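Speaker notes, "The Odds and Ends Bin," Marnwood Home Skills Evening, Pultham library, 28 minutes plus questions

(Wait for the chairs to stop scraping. Water first. Don't start with the joke about the attic, it bombed in April.)

Hi everybody, thanks for coming out! I'm going to talk about the bin. You know the one. Every house I've ever worked in has one, and if you're telling me yours doesn't, I'd like to come over and look under the stairs. It's the place where things go when you're holding them and the phone rings.

I clear out other people's houses for a living, and I used to think these bins were the enemy. I'd tip one out on the kitchen table first thing in the morning and feel very pleased with myself. Then by lunch we'd have 17 little piles and a client who wanted to cry. So I changed my mind about them, slowly, and tonight is mostly me explaining how.

(Slide. Leave it up for the whole next part.)

First thing I do now is leave everything in the bin. I don't tip. I look. A mixed bin is only scary when it's deep, so I like one layer, where you can see the floor between the things. A dish brush, a flashlight, a toy block. Those three belong in three different rooms, and you can say which ones without even thinking, can't you? Ask the room here. Somebody always says the flashlight lives in the car and somebody else gets upset about it. Let them go for a minute, it warms people up.
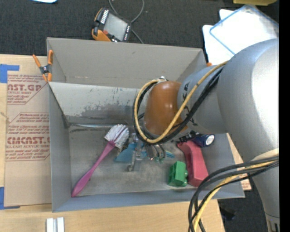
So the question I ask is "where would you go looking for it?" I don't ask where it should live, because people give me the answer their mother would have given. If the lights go out and you'd walk to the hall closet, then the flashlight goes in the hall closet, even if you've got a lovely labeled drawer for it somewhere else.

Brushes are a special case (slow down here, I always rush this). A dish brush that's been in with the toys and the flashlight doesn't go straight back to the sink. Wash it, or let it retire and do bike wheels. Long handles are great for bike wheels!

Toys next. One block on its own is how you end up with 100 blocks in 50 places. I keep a jar on the kitchen windowsill, and any stray piece goes in there, and when the jar's full it gets walked upstairs. That's the entire system. I tried a fancier one from a shop called Halilović, with the colored lids, and I spent more time matching lids than I did putting blocks away.

Then you get the mystery things. Everybody has them. My rule is that a mystery gets to stay until the next time I go through the bin, and if I still can't name it, out it goes. My other half does not agree with this rule. (Pause, they usually laugh.)

On the bin itself: straight sides, flat bottom, scuffs are fine. Mine is from Lerkska and it's ugly and I love it. Don't buy a pretty one with a lid. Once there's a lid you stop looking, and then it gets deep.

(If running long, skip to the handout.)

Okay, your turn. Grab a bin from the side table, work with whoever's next to you, and take out one thing at a time. Say out loud where you'd go looking for it. Arguing is allowed. I'll come by with the jar.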